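Open Day at the Ambrose Building – Gallery
Plilero Institute of Applied Automation, Presumberg campus

Published 2025-07-08

The Institute opened the Ambrose Building to the public for its annual open day. Visitors from Presumberg and the surrounding towns were invited to see the teaching workshops, attend short talks, and watch the robot arms at work on the tasks that students and staff study during the year. The Institute received 1,000 registrations, the highest number since the building came into use, and thanks all those who attended.

The day was arranged in 26 demonstrations, held in the ground floor hall and in the two workshops behind it. Each demonstration lasted long enough for one full task and a period of questions. Staff were present at every station, and guests were welcome to remain for a second showing where space allowed. The talks in the lecture room covered safety around moving machinery, the planning of arm movements, and the courses open to applicants without an engineering background.

The gallery page is intended for guests, for schools that took part, and for those who were unable to obtain a place.

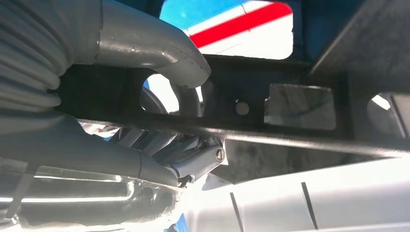 Close work in confined spaces was the subject of the Urkley station, where the program deals with reaching and handling parts that sit behind or beneath other parts. Students explained how an arm is brought toward a fixture and how the view from the wrist is used to judge the remaining distance. From that position the gripper's knuckle, with its slotted screw head, lies just below the lower edge of a black metal bracket, and a ribbed gray hose leads into a curved pipe above. Guests asked how an arm is to tell one opening in such a bracket from another, as the round hole and the rectangular cutout differ in shape but share the same dark metal. The answer given was that shape alone is seldom enough, and that the Urkley program also records the angle of approach. Hoses were discussed at some length – a flexible part does not stay where a drawing places it, and the arm must allow for this.

The Urkley station will form part of the second-year course from November. Students who wish to take it should speak with the course office before choosing their remaining subjects.

School groups were received in the morning and general visitors in the afternoon. A total of 89 students applied to assist at the stations, and the Institute is grateful for the care with which they prepared their explanations.

Printed copies of the demonstration notes are held at the front desk of the Ambrose Building and may be collected during opening hours. The supply is limited to 100 copies. Schools wishing to arrange a separate visit are asked to write to the Visits Office, stating the size of the group, the age of the pupils, and any access needs.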